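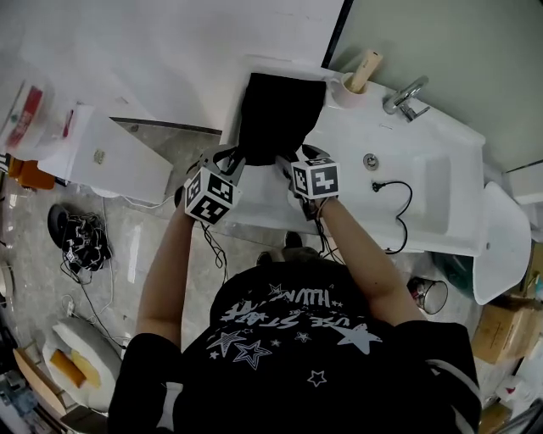
Folding at the washbasin: a black cloth over the back rim, one hand-held gripper on each lower corner.

Seldale cloth work — gallery, June

Welcome to the picture page for our cloth handling study! We want a two-armed robot to learn folding, hanging and wiping from people doing those jobs in ordinary rooms, with no robot present while the recording happens. The person works through a pair of hand-held grippers, and we rebuild the path of each gripper afterwards and use it to train the policy.

The washbasin set is my favourite so far. It has 1,205 recordings in it, and our target for all the rooms together is 3,000, so we're getting on nicely.

A few notes to go with the picture:

The white cubes. Every face we can see gives us another fix on where the gripper is and which way it's turned. The left one shows three marked faces to the viewpoint overhead, lovely for us! With a single face the tilt gets jumpier, and we smooth it more.

The cloth. Black fabric on white ceramic gives a good strong edge to follow. Black fabric against a black T-shirt is a much harder job, and we kept those recordings in on purpose.

The clutter. Tap, brush in its pink cup, power cord across the basin top — all of it stays. Our first policy, Pop, was trained on cleared surfaces and got muddled as soon as a cup turned up near the cloth. Emia, the second one, had the cluttered rooms from the start and is far steadier.

The result we're most pleased about: on a cloth neither policy had met before, Emia got both corners over the rim in 12 tries out of 20. Pop managed 7. Same robot, same basin, same starting folds. There's plenty still to fix (Emia lets go of the left corner too early, again and again) but watching it go back for a dropped corner without being told to was a very good afternoon.

Geeta Vashisht wrote the cube tracking and is happy to answer questions about it. The Kurnberg kitchen recordings are being sorted now and will go up on their own page, tea towels mostly, plus one very stubborn oven glove.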